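Flastitis Desk Humidifier Manuals, text set
Version 2, April 2026
Maintainer: Isla Stubbs, Dirkcombe

Contents
2,407 instruction steps taken from printed user guides for small humidifiers and mist fans. One step per line, UTF-8. Button names are kept as printed.

Splits
The test split holds 1,000 steps. All others are in train.

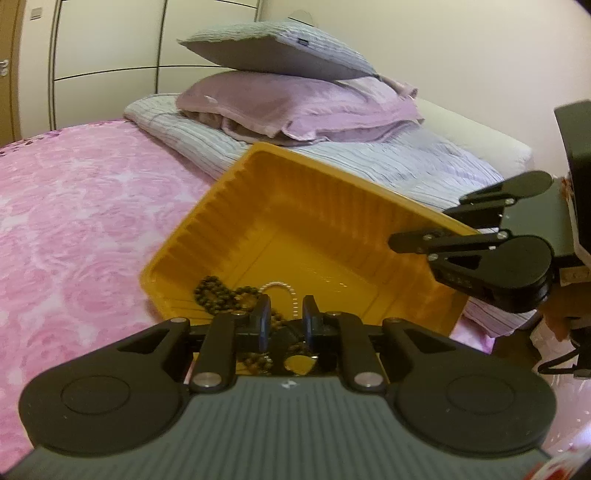
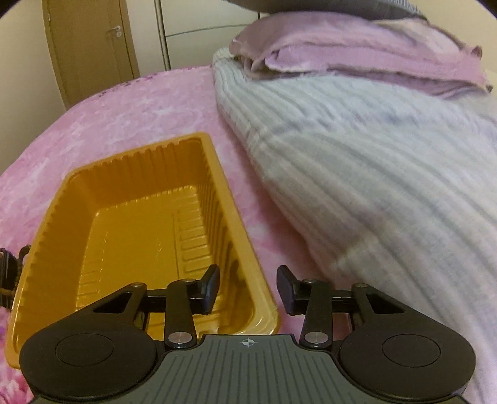
Yellow-orange plastic tray, two views.

Are steps about changing the filter included?
They are stored with the cleaning steps, under the label "care".

Known issues
Four guides use "mist" and "spray" for the same button. Labels were not merged. Send fixes to Flynn Kerslake.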